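How to auction a signed cricket shirt for charity

January 10, 2022

Your club has been given a shirt covered in signatures, most of them resembling seismograph readings. Get the donor to confirm in writing who signed it.
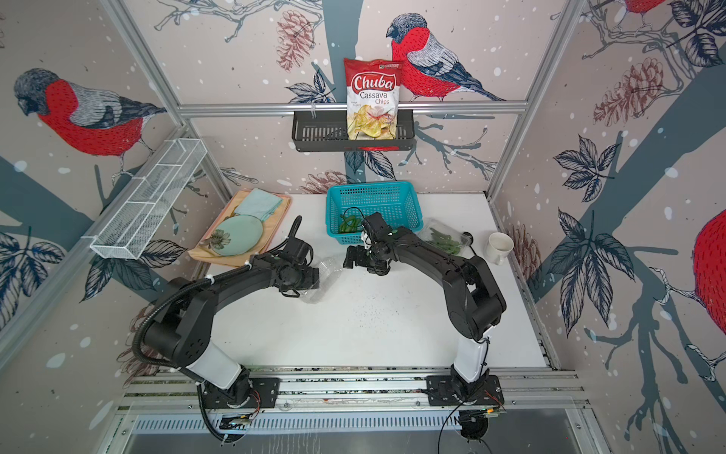

Step 1: Set a reserve

Triltport Cricket Club put 100 pounds on theirs. Go lower if the side finished bottom.

Step 2: List it

We used Costura, which allows 256 characters for the title and expects you to be grateful.

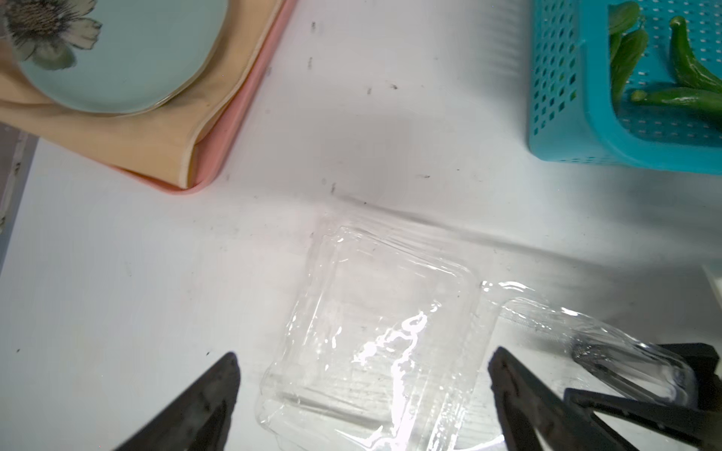
Mention any grass stains. Bidders like them, and washing can take the ink with it.

Step 3: Close the bidding

Run it for four days in February, when cricket people are at their weakest.

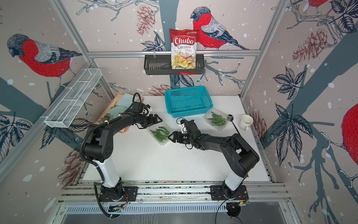
Semple disagrees: wait until the season starts, and post it tracked.

Tracked, fine. Take payment before you go anywhere near the post office.

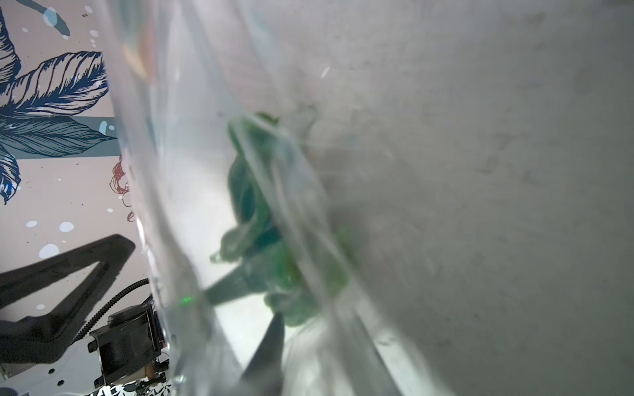
Then send the money on to the charity and keep the receipt with the scorebooks.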